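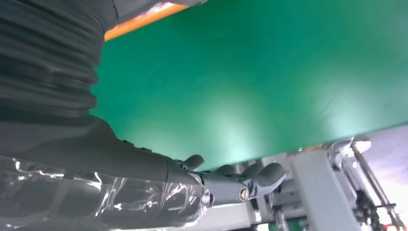 The hand, with plastic film around the forearm.

Book Notes: The Kincaid Ferry Novels, Start to Finish

Several readers wrote in after the November issue asking which romance series to pick up over the winter, and whether it matters where you start. My answer is Birdie Pennington's Kincaid Ferry books, and yes, it matters. There are 6 of them. I read them all once when they came out and again this fall, in order, and my ranking has changed.

The first one, Low Water at Kincaid, is a slow start. Pennington spends five chapters on the town of Wiltalby and the ferry schedule before the two leads have a real conversation. On a second read I minded this less. Most of the families she sets up come back later, and the feud over the landing makes no sense in book four if you skipped it.

The second book, Brolance, is the one people quote. It has the snowed-in week at the boatyard and the letter in the toolbox. I used to have it at number one. The heroine is still the best Pennington has written, but the hero sulks for most of the middle, and the misunderstanding that keeps them apart could be cleared up with a phone call. It is now third on my list.

Book three, The Pilot's Daughter, moved up to first. It is the quietest of the set. The couple were married once already and are splitting the cost of a roof, and most of the story happens in a kitchen. There are two love scenes, both short, and both change something between them. I can't say that for every book here.

Four and five should be read close together. The feud ends in four and the fallout takes up most of five. Emmett Holloway, who reviewed them for us at the time, thought five was padded. I disagree with him on the harbor trial chapters but he is right about the cousin, who has a whole subplot and then leaves town between chapters.

The last book, Home by Rultetholm, is the weakest. The heat level goes up a good deal and the plot thins out to make room. If that is what you want from a romance you may like it best. Kerubo Rashidi has it as her favorite and says the earlier ones take too long to get anywhere. I missed the town. The epilogue is good, though, and gives the ferry captain the ending he should have had two books sooner.

A word on editions. The collected e-book runs to 1,667 pages on my reader and has a working table of contents, but the family tree from the print copies was left out. Dexter Obi reads the audio for books one through three. He does the older men very well and is a little flat on the children. A different narrator takes over at book four and pronounces Wiltalby another way, so be ready for that.

My order, best to worst: three, four, two, one, five, six. Read them in the order they were published anyway.

Next month I will cover standalone small-town romances under 300 pages. Send titles by the 12th if you want them considered. Please put "Book Notes" in the subject line so they reach me and not the events desk.

Emmett Pettigrew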